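Workshop notebook -- sealing bench
October, started 9:40

Finally got the sealer out on the gray table today and I am so pleased with it. We've been folding and taping the sample bags since Kazimiera's first batch of dried mint, and every one of them let air in sooner or later. A proper heat seal changes all that!

Spent the first hour on scrap. Cut strips from the leftover Zitley film (the clear stuff, not the foil) and ran them through at different settings, writing the setting on each strip in marker before it went in. Do write it before. Muireann K. wrote hers after and we had to throw out a whole pile because they'd got shuffled.

Low end of the knob: the film tacks together but you can peel it with a fingernail. A bit further round and you get a lovely even band, clear all the way across, and the film stretches before the seal lets go. Further still and it goes wrinkly and brown at the edge. The good range for Zitley is narrower than I'd hoped -- but it's there, and it repeats. 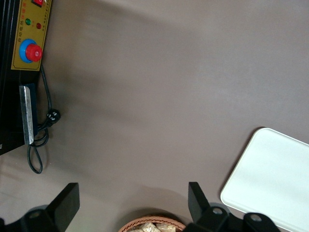 SETTINGS AND CONTROLS

The big red knob with the blue ring around it is the one we've been turning. The small red rocker above it, at the top of the yellow panel, is power. Green and red lights sit between the two. The lettering down the side of the panel is in Chinese and tiny, so Angharad is going to make us a label in English and tape it to the wall by the bench.

Keep the cord on the table side when you put the sealer away, and don't wind it tight.

Bags done after the scrap tests: 40 mint, of which 39 held when I pressed them under the board. The one that failed had a bit of leaf caught in the seal. Wiped the mouth of every bag after that with a dry brush and had no more trouble. Such a satisfying job once you get the rhythm of it -- lay it flat, smooth out the corner, press, wait, lift.

Haven't touched the foil bags from Flanagan yet. They're thicker, so I expect they'll want more heat and a longer press. Mairéad has 2 packs on her shelf and says we can cut one up for testing.

To do:
Scrap strips in foil, same method, setting written on first
Ask Muireann Horgan if the Emitz scale is free in the afternoon
New marker, the black one is dying
Leave a few mint bags on the windowsill and check them in November

Stopped at 12:15, switched off at the rocker and unplugged.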